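Can a Bin-Picking Arm Do the Chores Yet?
Project report, automation elective
Author: Iida Kallio

1. Background

The project asked how close a general-purpose robot arm is to taking over simple tidying and stocking tasks, the kind done in homes and in small shops without much thought. Typical cases are emptying a toy box, putting cutlery back in its tray, and moving goods from a delivery crate to a shelf. These tasks look different, but most of them contain the same step: one object has to be taken out of a container that holds several others, and put down somewhere else.

I chose to study that step alone. The reasons were practical. Shelf placement needs a shelf model and a second calibration, and neither would have fit in the time available. Removing an item from a bin can be repeated many times in an afternoon, and the result is easy to score.

2. Previous work in the course

Last year's group, Kasow, tested a suction cup on boxed groceries. Their report recommends suction for anything flat, dry and sealed, and advises against it for scratched or dusty surfaces. They also found that lighting had more effect on their results than any change made to the software. I used their scoring sheet with small changes and kept their definition of a failed grasp: the object is not held when the wrist reaches transfer height.

Turunen, an older project in the same course, looked at folding dish towels. It is of limited use here, but its chapter on cycle time is clear and I followed its method of timing from command to release.

3. Task

The objects are slender rectangular blocks in two colors, red and dark green. They stand in for small household goods such as markers, candles and boxed toothbrushes. A block of this shape can be gripped easily across its narrow side and badly along its length, so the arm has to work out the orientation before closing the fingers.

The blocks start in one open-topped grey bin. A second bin of the same color is placed directly behind it. The task is to move every block from the front bin to the rear bin, one per cycle, with no help from the operator. A run ends when the front bin is empty or when 4 grasps in a row have failed.

Before each run the blocks were dropped in by hand from just above the rim and left as they fell, except that a block resting on another was moved to the floor of the bin. Stacked blocks were therefore not tested.

4. Equipment and software

The arm is a KUKA with a jointed metal gripper. The bins are held in place with a bar clamp, which was added after the first trial runs when the front bin was found to shift under contact. Even a small shift is a problem, as the planner treats the bin walls as fixed.
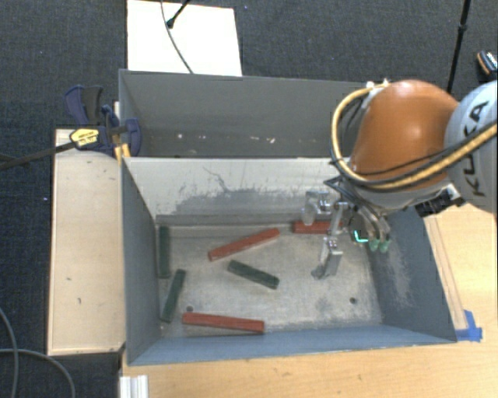 Block detection is done with Plukex, the in-house package maintained by the lab. It separates the blocks by color, fits a rectangle to each, and returns a center point and an angle. The grasp planner then ranks the candidates by the clearance on either side of the block. A block lying in open floor is ranked high. A block parallel to a wall and touching it is ranked last, and in the early version was rejected altogether.

Motion speed was limited to the lab's setting for unattended student work. Cycle times in this report should be read with that in mind.

5. Results

Blocks in open floor were handled well. The fingers closed on the short axis, the lift was steady, and the release into the rear bin needed no correction. Across 11 full runs, no failure of this type was recorded for a block that had free space on both sides.

Blocks near a wall account for nearly all of the failures. There are two forms. In the first, the outer finger cannot get between the block and the wall, and the planner either rejects the grasp or touches the wall and stops. In the second, the grasp starts correctly but the block turns as the fingers close, and it is then held by one corner and lost during the lift.

A change to the planner helped with the first form. The arm now lowers one finger on the open side and drags the block away from the wall before trying the grasp. The drag adds up to 5 seconds to the cycle. It does not always work in a corner, where the block can pivot and end up against the other wall.

Color had some effect. Red blocks were found reliably. Dark green blocks were sometimes missed when they lay in the shadow of a wall, and on 2 occasions the fitted rectangle was clearly too short. Raising the exposure fixed the green blocks but washed out the upper part of the brightly lit rear wall. I left the exposure at the lower value and accepted the missed detections, as a missed block is usually found again on the next scan.

6. Comparison with a person

I timed myself on the same task on a Friday morning, using one hand and moving one block at a time. The arm was slower in every run. The difference is small for open blocks and large for blocks at the wall, where a person simply tips the block up with a fingertip and takes it by the end. The arm has no equivalent of this motion, and I did not have time to program one.

Speed may matter less at home than in a shop. A toy box can be emptied overnight. A stock assistant at Isitholm, the hardware store where I asked about their restocking routine, said that slow would be acceptable but that stopping would not, because somebody would have to walk over and restart it. By that standard the present system is not ready.

7. Limits of the study

All blocks had the same shape, and all were rigid. The bins were empty apart from the blocks at the start of each run. Nothing soft, transparent or fragile was tried. The floor of the front bin is scuffed and stained, and I did not test whether a clean one would improve detection.

8. Further work

The tipping motion should be tried first. It could be done with the present gripper by pressing down on one end of the block close to the wall. Stacked blocks should come next, followed by a mixed set with at least one soft item. The planner settings and the scoring sheets are stored in the course folder under the January entry, together with the log of rejected grasps.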